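7 September 2017. thread, because i've got paint in my hair and can't sit down till the second coat's ready

–

so the box room. finally. been saying it since April. whole thing is going one colour, walls and ceiling, pale grey-white, and yes i know, grey, save it

–

shade is called Plonduron Mist or Plonduron Moss depending which side of the tin you read. it is not mossy. went with it as it was the only one of the sample pots that didn't go lilac on me by teatime

–

stage one was emptying the room. 174 paperbacks. only know as i had to write it on the boxes for the charity shop and they wanted a number. kept two. (a Hebrides guide and the one with the soup stain)

–

also found: three odd curtain hooks, a bike pump, my old railcard, a bag of other bags, a christmas card i never posted to Zanele Hendricks. Zanele if you're reading, merry christmas

–

prep then. filler, sand, hoover, sugar soap, rinse. did the sugar soap in my good jumper like a fool. there's a line round the cuff now where it's gone a different colour

–

filler was the Grostberg one in the tub. fine. bit gritty. goes off quicker than it says so don't mix – sorry, don't OPEN more than you need, it's ready mixed, my brain's gone

–

the hole where the old shelf came down took four goes. each time it sank. left it overnight on the last one and it stayed put

–

sanding: 120 then 240. dust in the tea. dust in the toaster, which is downstairs, with the door shut

–

old paint was magnolia over green over something brown. the green was lovely. nearly stopped there tbh

–

first coat. cut in with the small angled brush, then roller. ceiling first, obviously, except i did a wall first as i was impatient and then had to redo a strip of it where the ceiling dripped

–

neck is gone. neck has left the building

–

coverage is decent. tin says enough for two coats on a room this size and for once i beleive it. still a good third left in it

–

bit above the window needed going over twice, there's a patch up there where something leaked years back and it kept grinning through yellow. dabbed stain block on. stinks. windows open, coat on, hat on

–

what i like about this colour is there's nothing to look at. no pattern no shine. just pale, all the way across. after ten years of next door's extractor and the landing wallpaper my eyes want a rest 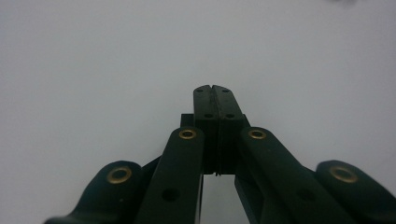 Driss Metwally says i'll regret having the ceiling the same as the walls, reckons it'll feel like the inside of an egg and i should do it a proper brilliant white while the sheets are still down

–

Driss i have thought about the egg. i want the egg. small room, low ceiling, if you put a hard white line round the top of it the whole thing looks like a shoebox with a lid on

–

ok he's replied again, he says at least do the woodwork white. fair. woodwork WILL be white. satin, not gloss, i'm not made of patience

–

skirting's got old gloss on it anyway so that's a sand and a primer before anything. tomorrow's problem. or next week's

–

second coat going on now, typing between walls. bits you think you've covered you haven't. get the lamp down low and sideways against the wall and they all show up, little bald stripes

–

roller sleeve: wrapped it in cling film between coats, didn't wash it. works fine. don't leave it up to 2 days like i did with the hall though, it went like a loofah

–

people asking what's going in here. desk, chair, the lamp from the front room, one shelf. ONE. the Nkosi one if they ever get it back in stock, birch, the long narrow one

–

not a bed. my mother has asked twice about a bed. there's a perfectly good sofa

–

total so far is 2 tins, filler, stain block, a tray, sleeves, tape. tape was the dear one and it still bled by the door. cheap stuff on the window side came off clean as anything, so explain that

–

also pull the tape off before it's all gone hard. i waited on the first wall and took a strip of paint with it about as long as my hand. filled, sanded, touched in, sulked

–

right that's the far wall done. looks patchy, always looks patchy at this stage, walking away from it

–

had a sandwich. came back. less patchy. the bit by the plug socket still wants doing, i went round it like it was going to bite

–

floor next. boards under the carpet are ok i think, lifted one corner and let it drop again pretty quick. gripper rod all the way round and about a million staples. if anyone near me has a decent pair of pincers i can borrow shout

–

brushes in the sink, arms like string. will put the woodwork primer in a seperate thread, this one's long enough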